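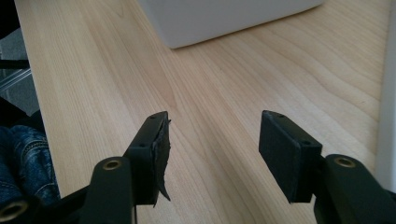

Posted by Angus Tautahi in Clovville Lodge updates, May

Hi Urho, and hello to everyone else at Navarro who gets this forwarded,

Second report on the lodge money, and a much cheerier one than the last! The five ground-floor rooms are finished and we've had guests in all of them. Room 4 was the awkward one (the bathroom door opened the wrong way, you'll remember, and Ewan Nepia had to rehang it twice) but it's now the one people ask for, mostly on account of the morning sun and the view down to the jetty.

Bookings first, as I know you'll skip to them anyway. We sold 369 room nights over the season against the 300 we promised you in the application. A good chunk came through Atis, the walking holiday people, who put their groups in with us on the way up to the lakes. They've asked for the same again next year plus a late breakfast on changeover mornings, and Hemi Dunstan in the kitchen has said yes, with some muttering.

The airport shuttle is behind. We meant to have it running by now and we don't. Wiremu Rakena has his passenger licence sorted, but the van is still waiting on its second row of seats, and until that's in we're paying for taxis when flights land after 9 pm. It's eating into the transport line, so I'd like to move $500 across from signage, if you're happy with that. The signs came in under budget and the big one at the turn-off is already up.

We also switched the bookings over to Clerimik. The first fortnight was rough, with two families given the same room on the same night (we put one lot in the manager's flat and I slept in the office). It's been steady since then and the front desk likes it.

Still to do before the next report: carpet on the stairs, a proper drying room for wet boots, and the leaflet with the bus times and the swimming spots. Ewan wants to add the old quarry walk to it, but I need to check with the landowner first.

Could you let me know about the $500 before I order the seats? Mornings are best for ringing, any time before checkout at 10.

Cheers,
Angus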